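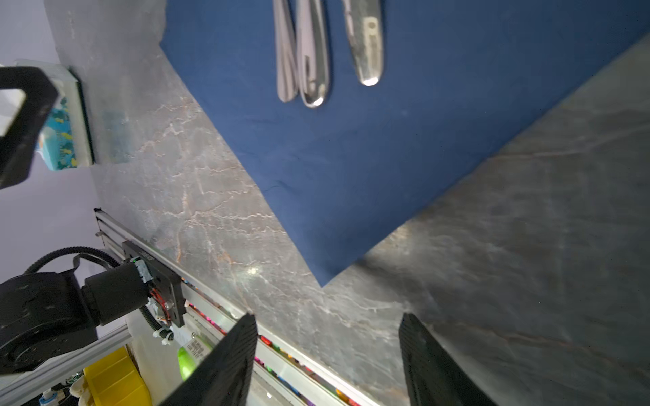 ■ 進捗報告(第3回) スカルハム地区 共同食堂事業

サイト内検索 キーワードを入力 検索

カテゴリ:助成事業・活動報告/食と地域

報告日 3/1/19
提出先 ローブルス基金 地域助成担当 御中

取り急ぎ、前回報告以降の分をまとめます。会計の細かいところは別紙。間に合わなかった項目は末尾に書きました。

■ 1. 全体の状況

食堂は予定どおり週3回で継続中。1月の大雪で2回休み、振替はしていません。休みの連絡が前日の夕方になってしまい、知らずに来られた方が何人かいました。連絡網は見直し済み(電話の順番を変えただけですが、2月の休みのときは問題なし)。

今期の提供食数は累計2,774食。申請時の見込みより多いです。増えたのはほとんど夕方の部で、昼は横ばい。昼の部を減らして夕方に寄せる案が出ていますが、昼しか来られない高齢の方がいるため、まだ決めていません。次の四半期は現状のまま様子を見たいです。

子どもだけで来るケースが年明けから目立ちます。保護者への連絡方法をどうするか、学校側と話を始めたところ。

■ 2. 調理場の改修

換気扇の交換は完了。音がかなり静かになり、配膳口ごしの声が通るようになりました。前は注文の聞き間違いが多かったので助かっています。

床の排水溝は未完了。業者のグラスタベック設備が部品待ちとのことで、2度延期。最新の連絡では今月中に入る見込みですが、正直なところ読めません。工事は1日で終わるそうなので、休みの日に当てる予定でです。追加費用は出ないと書面で確認ずみ。

冷蔵庫は中古で1台追加。当初は新品の予定でしたが、デルクセルの給食センターが入れ替えをするというので譲ってもらいました。運搬費のみ。浮いた分の使い道は4に書きます。

■ 3. 食材の調達

野菜は引き続きデルクセルの農家さん6軒から。冬のあいだは根菜とキャベツばかりになり、献立がかなり苦しかったです。にんじんが続いた週は残食が増えました。2月後半からほうれん草と長ねぎが入り、少し持ち直し。

米は値上がり。契約単価は9月まで据え置きですが、その先は未定。早めに見積もりを取り直します。

肉と魚は週ごとに市場の値段を見て決めるやり方に変更。固定の献立表をやめたので、調理担当の負担は増えています。ただ食材費は計画内におさまっており、しばらくこのままで。

アレルギー対応は、卵と乳を使わない献立を毎回一品用意。小麦はまだ完全に分けられていません。調理台が足りないため。排水溝の工事のあとに台の配置を変えて、そこで対応できるか見ます。

■ 4. 予算の変更のお願い

冷蔵庫で浮いた分を、次の2点に回したいです。

・食器と備品の補充。夕方の部で食器が足りず、途中で洗って回している状態です。洗い場が詰まると配膳も止まります。
・送迎の燃料代。坂の上の地区から来る方の送迎を試験的に始めました。今は立替払いのままで、これ以上続けるのは無理があります。

費目間の流用にあたるので、事前承認が必要と理解しています。書式がわからず、今回は本文に書きました。所定の様式があれば送ってください。

■ 5. 人の体制

調理は7人で交代。そのうち常時入れるのは半分もいません。年明けに体調不良が重なり、2週ほど綱渡りでした。その間は汁物とおにぎりだけの日もあり、利用者には申し訳なかったです。

募集の貼り紙を図書館と診療所に出しましたが、問い合わせは少なめ。時間帯を短く区切って募集しなおす方向。夕方の2時間だけなら、という声は前からありました。

衛生講習は全員受講済み。修了証の写しは別紙に入れました。1枚だけ不鮮明なので後日差し替えます。

■ 6. 利用者の声

アンケートは夕方の部のみ実施、昼は未実施。回収した分から主なもの。

「量がちょうどいい」「味がもう少し濃くてもいい」「席が寒い」「宿題をする場所がほしい」「魚の日を増やしてほしい」

席の寒さは入口の戸が原因。すきまテープを貼りましたが、風の強い日はまだ入ります。戸ごと直すと予算を超えるため、来年度の申請に入れるか検討中です。宿題の場所は、食事のあと奥のテーブルを片づけずに残すことで対応を始めました。思ったより使われています。味については塩分の方針があるので変えず、卓上に酢とごまを置きました。

■ 7. 遅れている項目

・排水溝工事(上記のとおり)
・献立集の冊子。原稿は半分ほど。写真の整理が手つかず
・近隣説明会。会場の都合がつかず延期。日程は再調整中
・保健所への変更届。書類は作成済み、提出がまだ。来週出します

冊子は当初の納期に間に合わない見込みです。印刷部数を減らして配布先をしぼるか、時期をずらすか、ご意見をいただけると助かります。こちらとしては時期をずらす方が希望。夏野菜の献立も入れられるので。

■ 8. 次の四半期の予定

排水溝の工事と調理台の移動。昼のアンケート。夕方の短時間スタッフの募集。送迎の試行は承認がおり次第、本格的に。説明会は工事のあとに開き、調理場も見てもらえるようにしたいです。

スカルハム小学校の給食室との共同仕入れの話もありますが、まだ雑談の域。具体化したら次回報告で。

別紙の領収書一覧、2月分の数字が一か所仮のままです。確定したら送りなおします。

スカルハム共同食堂 事務局

シェア 6 コメント 3

タグ:地域食堂 助成金 進捗報告 調理場改修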